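Manipulation de textile : une matinée portes ouvertes chez Ustby

À neuf heures, l'atelier d'Ustby est déjà en service. L'entreprise ouvre ses locaux une fois par an, en septembre, à des industriels de la blanchisserie et du tri, et le programme de la matinée tient en une ligne : saisir une pièce de tissu souple, la déposer dans un bac, recommencer.

L'exercice paraît modeste. Une pièce rigide a une géométrie connue ; un chiffon n'en a aucune qui dure. Chaque prise modifie la forme de l'objet, et la trajectoire calculée avant le contact ne vaut plus grand-chose après. Les solutions classiques – ventouses, aiguilles, pinces à rouleaux – fonctionnent sur des pièces à plat et présentées une à une. Sur du vrac, elles décrochent ou emportent deux épaisseurs.

Ustby a retenu la pince parallèle à 2 doigts, montée sur un bras électrique à 7 axes. Une caméra est placée au poignet, au plus près de la prise. La commande, développée avec le bureau d'études Brophy, est apprise à partir de gestes téléopérés : un opérateur conduit le bras, le système enregistre images et positions, puis le modèle est entraîné sur l'ensemble. Pour la tâche présentée, le jeu comprend plus de 100 séquences. La fréquence de commande n'est pas communiquée.

Le cycle annoncé est de 49 secondes, approche et dégagement compris. C'est lent. Nusrat Cassim, qui conduit la visite, ne le conteste pas et renvoie à l'objectif du projet Pristside : obtenir d'abord une prise répétable sur du tissu froissé, sans présentation préalable, et traiter la cadence ensuite. Le principal mode de défaillance reste la prise sur le rebord du bac, lorsque le tissu le recouvre et que les doigts se referment sur les deux. Une limitation d'effort interrompt alors la fermeture et relance l'approche.

Le choix du bac compte aussi. Les parois translucides laissent passer une partie de la lumière et brouillent les contours sur l'image ; Ustby les a conservées à dessein dans ses essais.

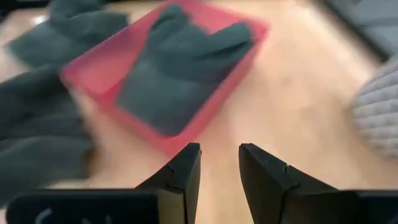
Tissu sombre et bac translucide, vus depuis le poignet.
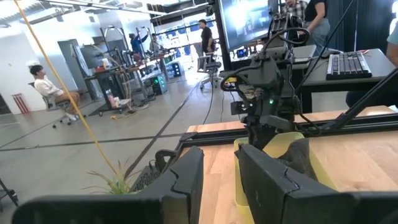 Chez Plendirthorpe, on se montre plus réservé sur le calendrier. Selon Maud, un cycle de cette durée exclut pour l'instant toute ligne de tri, et la question de l'usure des doigts au contact répété des fibres n'a pas été abordée pendant la visite. Elle demande des essais sur textile humide avant de se prononcer.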